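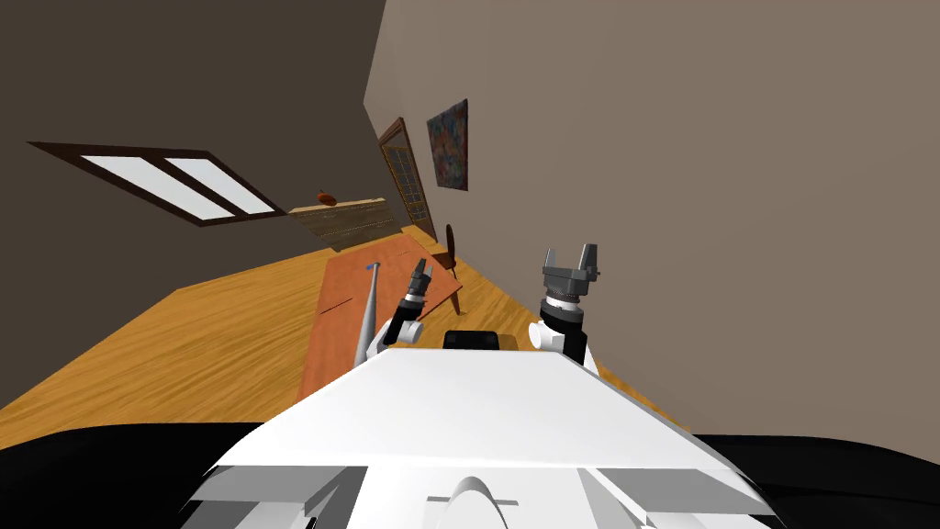 So the grip fault is back, and I lost a whole evening to it! Run 137 on Umis (my home simulator project) stopped dead with a force-limit error, right hand wide open, and the log blamed a contact that I can't find anywhere. The baseball bat on the table is my test object this month - long, round and a real pain to plan for. I've sent the log to Aníbal Serrano, who thinks my limit of 44 is set too low. I'm trying 3 more runs tonight with the old settings.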